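Shell Game: A Morning at the Gikar Open Day

4 Mar 2020

Gikar opened its packing site to visitors for 2 hours. The subject was automated tray loading – the Orkuvex cell, due to go live after trials that began in January. 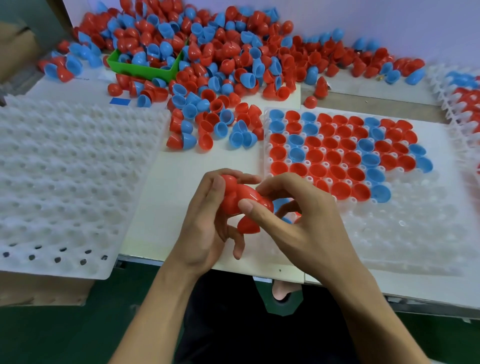
Orkuvex is trained on manual work. Its planners log each grasp and placement, then set cycle targets from the log. Mixed parts are the hard case: red and sky-blue half-shells lie in one heap, some already snapped together, and all must end up in molded sockets. The target is 908 trays per shift.

Placement is learned from the hands as well. A worker may carry a cupped handful and seat the halves from it, a method the current gripper cannot copy. 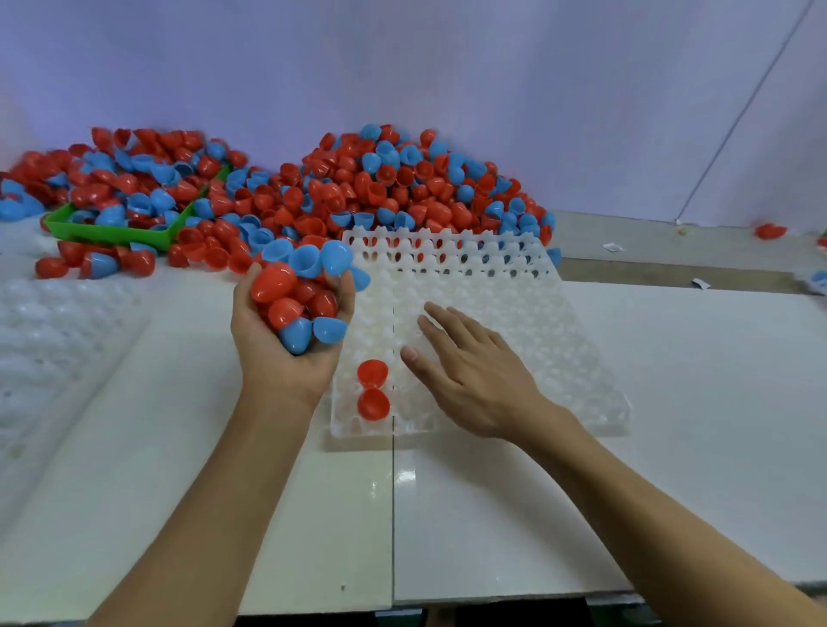 Station layout

The board at the back of the bench gives the task as placing shells, with defect screening listed under it. Orkuvex handles the first at around 80 percent of manual speed. Screening stays manual.
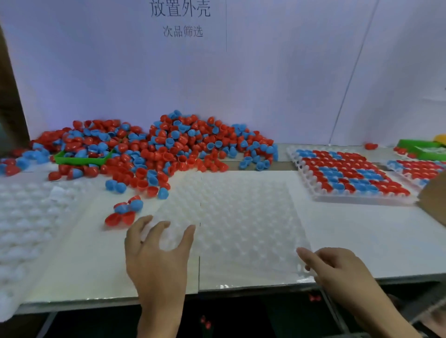
Related
Fonseca updates its feeder line
Sterirex: two years of sealed-cell packing

Search articles Go

This site uses cookies. Accept | Settings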